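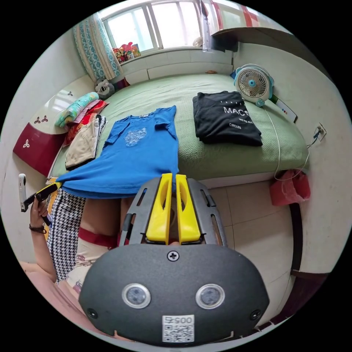 Datasets > Television > zastinside-recaps

Browse | Files | Issues | About

# zastinside-recaps

Hi! I've been watching Zastinside since the pilot, and this is my pile of episode recaps turned into something you can search. There are 153 episodes and 3,163 scene notes, all typed by me (usually at 11 p.m., so forgive the typos).

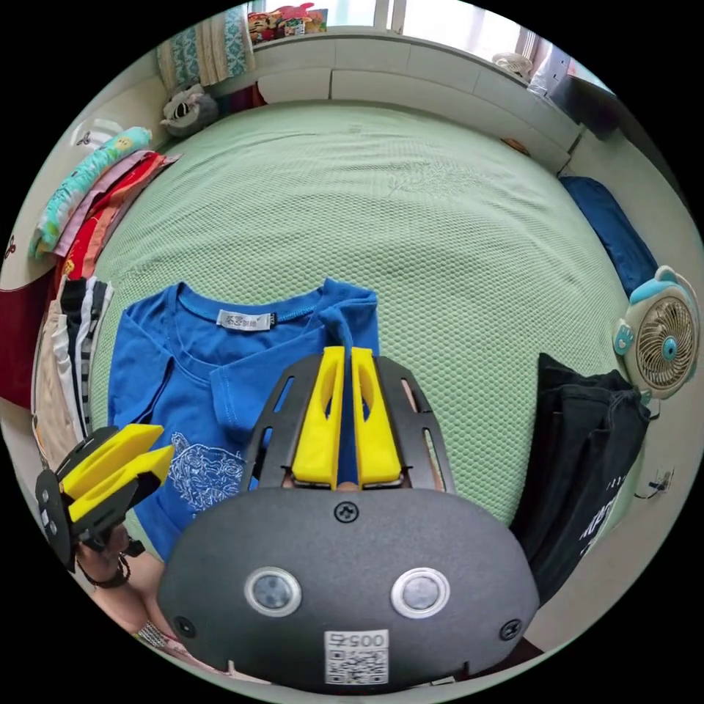 *Blue tee on the bed, held by a fold.*

## What's in it

- `episodes.csv` has title, season and a short recap
- `scenes.csv` has one row per scene, with who's in it and where

Seasons run 1 to 3. The Zirnitz wedding is split over 2 episodes, and I kept them separate even though the network reran it as one long special!

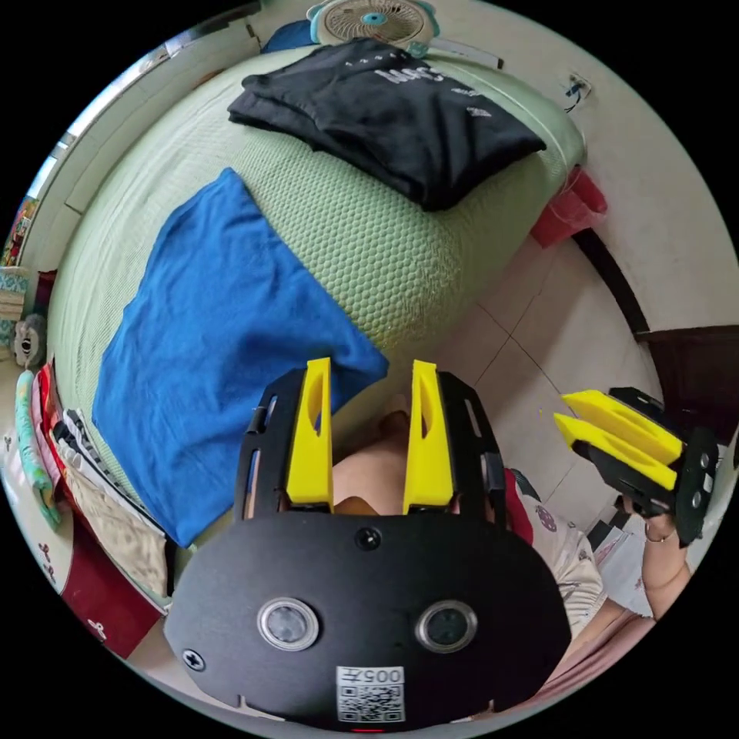 Names were a headache. The Cronin family swaps surnames every time somebody remarries, so I stuck with whatever the credits said that week. Vulturley the town and Vulturley the hotel both show up as `Vulturley` in the place column, sorry, I'll fix that in May.

## Use

Free for fan projects. Please don't repost the recaps as your own.

12 likes | 4 comments | Share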